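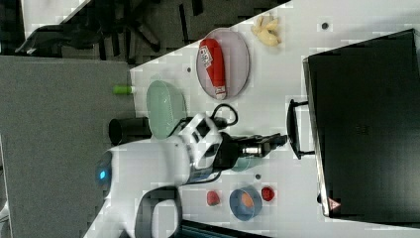
Page last changed: March 2023

Durnley Work Table — Set-Up Guide
Section 5: Placing, Leveling and First Use

Read this section after the legs and crossbar are fitted (Section 4). If the table came to you already assembled, start here, but check the leg bolts first as described in step 2 of "Before you start."

Before you start

1. Clear the floor where the table will stand. Vacuum carpet and sweep hard floors. Grit under a foot will throw off the leveling and can mark vinyl or wood.
2. Try each leg bolt with the hex key from the hardware bag. The bolts should be snug. Do not use a power driver.
3. Peel the film from the tabletop. Start at a corner and pull slowly, keeping the film low and close to the surface. If it tears, warm it with your hand and lift the edge with a fingernail. Do not use a blade.

Note: A faint smell from a new top is normal and fades in a few days. Open a window if it bothers you.

Placing the table

1. Lift the table with two people, one at each short end. Hold it by the frame under the top.
2. Set all four feet down together. Do not drag the table, even on carpet. Dragging bends the threaded part of the foot, and a bent foot cannot be adjusted.
3. Leave 24 inches of clear floor on any side where someone needs to walk past. Allow more where people will sit, so that a chair can be pushed back without hitting a wall or another desk.
4. Keep the table away from radiators and floor heaters. Long exposure to heat can lift the edge band.

CAUTION: Do not carry the table with anything on it. Loads shift when one end goes up first.

Leveling

Each foot turns by hand. Turning it clockwise, seen from above, shortens the leg, and turning it the other way lengthens it.

1. Screw all four feet fully in.
2. Lay a level along the long side of the top, then across the short side.
3. Find the lowest corner and lengthen that leg until the bubble is centered in both directions. You may need to go back and forth between two corners.
4. Press down on each corner in turn. If the table rocks, lengthen the foot that lifts.
5. Tighten the lock nut on each foot against the leg.

Note for carpeted rooms: Carpet and padding settle under weight. Put your usual load on the table, wait 24 hours, then repeat steps 2 to 5. Thick carpet may need a second adjustment — the Sanalora wide foot (sold separately) spreads the weight and helps here.

Loading the table

The top is rated for 300 pounds, spread evenly. Place heavy items over or near the legs. The middle of a long side is the weakest place for a single heavy object.

CAUTION: Do not sit or stand on the table. Do not clamp a vise to the edge unless you have fitted the Zondon edge plate. The edge band alone will crush.

Cables

1. Fit the cable tray before you bring equipment to the table. It hooks over the rear rail and takes two screws.
2. Run power cords along the tray and down one leg. Use the clips supplied, with the lowest clip 8 inches above the floor.
3. Leave slack at any item that will be moved or opened during use.
4. Keep cords off walkways. Where a cord has to cross one, use a floor cover made for that purpose.

Cleaning

Wipe the top with a soft damp cloth and a little dish soap, then dry it. Light-colored tops show ink and coffee sooner than dark ones, so wipe spills up when they happen. Rubbing alcohol is safe on dried marker in small amounts. Do not use scouring pads, acetone or wax polish.

Checks

Check the leg bolts and lock nuts after the first month and again whenever the table is moved. If a foot is cracked or will not turn, stop using the table and order a replacement by part number (see Section 8, Spare Parts). Orders from the Ndung'u warehouse ship with new lock nuts included; discard the old ones.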